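EBERHARD HOUSE TENANTS' FORUM

Minutes of the meeting held on 16 May 2018 in the ground floor meeting room

Present: representatives of five tenant firms, the building manager, and the minute-taker. Apologies were received from Ralport.

1. Minutes of the previous meeting
The minutes of the April meeting were agreed as a correct record. Under matters arising, it was noted that the rear door closer had been replaced and that the lift inspection certificate was now on display.

2. Cycle parking
The building manager reported that the landlord had approved 50 covered cycle spaces on the east side of the yard. Hukum had been appointed to carry out the work. The contractor's vehicles would need access through the north gate, and tenants were asked to keep it clear during working hours. A request for a repair stand was noted and will be put to the landlord.

3. Access cards
Of the 204 cards issued, 164 had been returned for re-coding. Cards which have not been re-coded will stop working at the end of the month. It was agreed that a further reminder would be sent to all firms. The representative of Skinar asked whether visitor cards were affected. The building manager confirmed that they were not.

4. Drinks and shared furniture
The forum considered the draft guidance on the use of white desks and tables in shared areas. It was agreed that drinks in bottles with a screw cap would be allowed, and that open cups would be limited to the kitchen and the seating by the entrance.

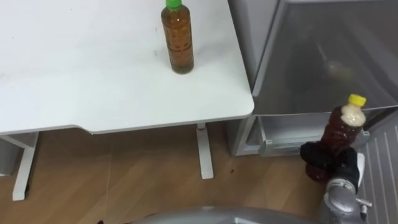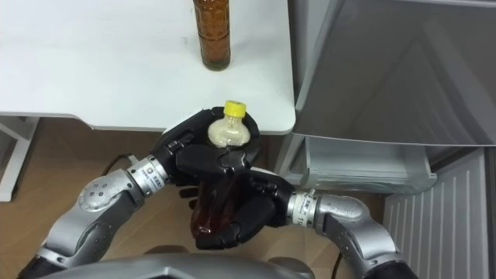
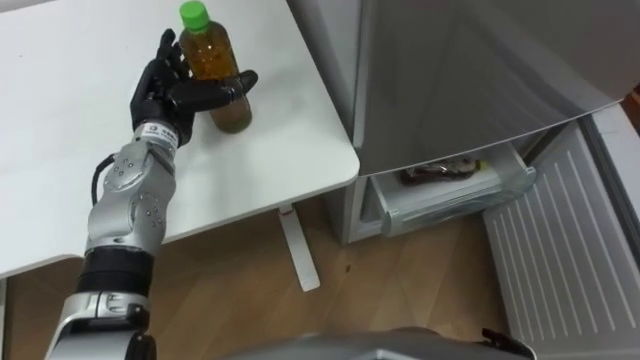
One member felt that the rule on open cups was too strict for meetings lasting a full morning. After discussion it was agreed that covered cups could be taken into the meeting rooms, and that the wording would be changed to say so. The guidance will be reviewed after six months.

5. Heating and ventilation
Complaints had been received from the second floor about stale air in the afternoons. The filters are due to be changed, and the timer settings will be checked during the same visit. Tenants were reminded that windows on the road side should be closed when the last person leaves.

6. Any other business
The sign at the yard entrance still shows the name of a former tenant. The building manager will obtain a price for a new panel.

Actions
Building manager: repair stand request; card reminder; timer settings; price for sign.
Minute-taker: revised wording for item 4, to be sent out with these minutes.

The date of the next meeting will be confirmed by email.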